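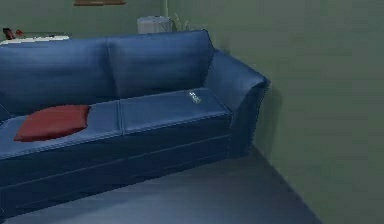

Touran Soltani had one worry when the talk of automation started, and it was that she would spend her evenings following a machine from room to room and tidying up after it. She says now that the worry lasted until June, and that her knees have been thanking her ever since.

BAKNESS, June. Trisinow, which looks after furnished apartments and guest lounges for owners all over Bakness, is very happy to share that its automated tidying program will move out of the trial stage and into daily use at Golestani House, the company's largest building, with 100 furnished apartments on 11 floors.

The program takes over the part of a turnover that crews have always liked least: the bending, reaching and picking up that has to happen before the real cleaning can begin. Small things left on sofa seats, pillows that need to go back where they belong, odds and ends that have worked their way into the corner by an armrest (anyone who has ever owned a sofa will know the corner we mean!) are all on its list. Each job is first worked through in a simulated living room, with blue sofa, red throw pillow and green walls, and the crew has a say in what gets practiced next.

The planning software behind it comes from Clikumau, our partner on the project from the very first meeting, and we could not have asked for more patient people to work with.

We know that news like this can make folks uneasy, so we would like to be plain about it. All 10 members of the Golestani House crew are keeping their jobs and their hours. Five of them have trained as room leads, a new position with higher pay, and they decide when a room is ready for a guest. Anything found in a room is still logged by a person and held at the front desk.

The evening shift will also end at 10 p.m. from now on, an hour earlier than before, a change the crew asked for themselves.

Apartment owners who would like to visit Golestani House and meet the room leads are warmly invited to call the Trisinow office in Bakness.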